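Forum > Static Models > Sailing Ships > Rigging and Rope

Reading time: 4 minutes

Last updated: July 2018

Rigging thread going fuzzy on a 1:192 brig, start again or carry on?

Hello all, I'm after a bit of advice before I do something daft with a pair of scissors. 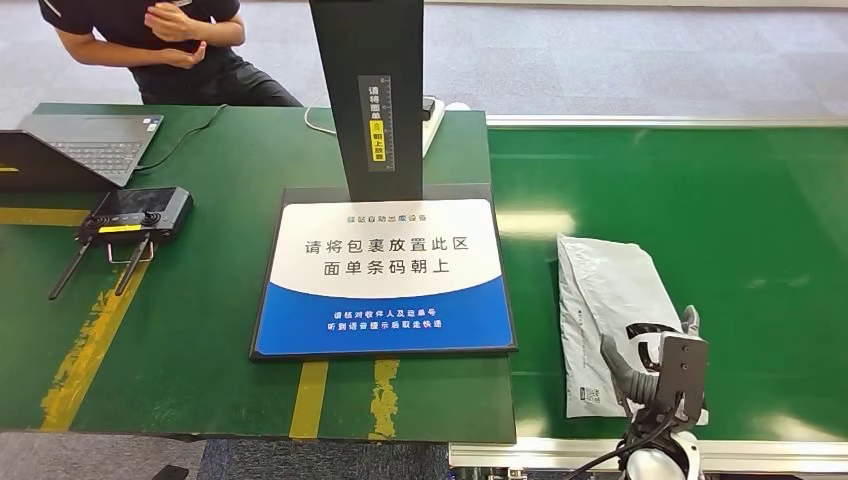
I'm building the brig Tamesia from the old Stelier kit, the small one at 1:192. The hull went together far better than I expected (my last one had a twist in it you could see from the doorway!) and the masts are up and glued. I've done the shrouds on the foremast and most of the main, and that's where it's all gone a bit wrong.

The thread in the box is a sort of beige cotton, and the more I handle it the hairier it gets. By the time I've tied the ratlines across, each line looks like it's growing a beard. At this scale it's horrible. I tried running a length between finger and thumb with a drop of PVA on it, and that laid the fluff down all right but left it stiff and slightly shiny, and it wouldn't hang in a proper curve for the backstays.

So, do I strip the lot off and buy something better, or can what's there be rescued? I've got eight pairs of shrouds done and I'd rather not lose them, they took me most of a fortnight of evenings. And if I do buy new thread, what thickness? The kit plan just says "thin" and "thick", which is no use to anyone. I'd like her finished for the club table in September if I can.

Aurora Moreira

Grorano

Hi Aurora, I built the same kit years ago and the thread was rubbish then too, so at least they're consistent.

Take it off. I know that's not what you want to hear, but cotton only gets worse, it picks up dust and in a couple of years it'll look like something from under the sofa. Polyester is what you want. It doesn't fluff, it doesn't sag when the weather turns damp, and you can get it in dark brown for the standing rigging and a light tan for the running rigging, which looks much nicer than everything in beige.

On thickness, work it out from the real ship and divide by 192. If a shroud was 20 mm across, you're looking at a shade over 0.1 mm on the model, which is really fine stuff, finer than ordinary sewing thread. Fly tying shops are good for this. I get mine on small spools and one spool did the whole ratline job with plenty left over. For the stays go up a size or two, and try a bit against the mast before you commit, as your eye will tell you quicker than a ruler.

For getting the old lines off, don't cut them at the deadeyes. Put a touch of water on the PVA with a small brush, leave it ten minutes, and they should pull away without bringing the channels with them. If you've used superglue on the knots then you'll have to snip, but snip high and tidy up afterwards. Do one side, then the matching one opposite, and so on down the mast, otherwise you'll pull it over. I did all of port first on mine and spent a whole Sunday persuading the mainmast back to upright.

One more thing, tie your ratlines with clove hitches on the middle shrouds only. On the outer two a plain overhand knot is fine at that size and nobody's going to spot it without a magnifying glass.

Ibrahim_K

I wouldn't strip it. Beeswax! Get a block from the sewing shop and pull the thread through it two or three times before you use it, then run it quickly past a warm bulb so the wax soaks in. The fluff lies flat and it still bends nicely, so your backstays will hang as they should.

For the lines already up you can soften a bit of wax between your fingers and stroke it along each shroud, up and down, going gently near the top. It's fiddly, I won't pretend otherwise, but it's an evening's work where Grorano is asking you to redo a fortnight's. Mine were done this way and they've been on the bookcase for ages with no bother. I do have them in a case though, so the dust thing may be a fair point.

If you've got any fine sandpaper handy, 400 grit, don't be tempted to rub the hairs off with it. I tried that once and went straight through a forestay.

I agree with him about doing the two sides in turn.

tidewrack

just buy better thread, the kit stuff is always bad. also 1:192 is too small for ratlines imo, I leave them off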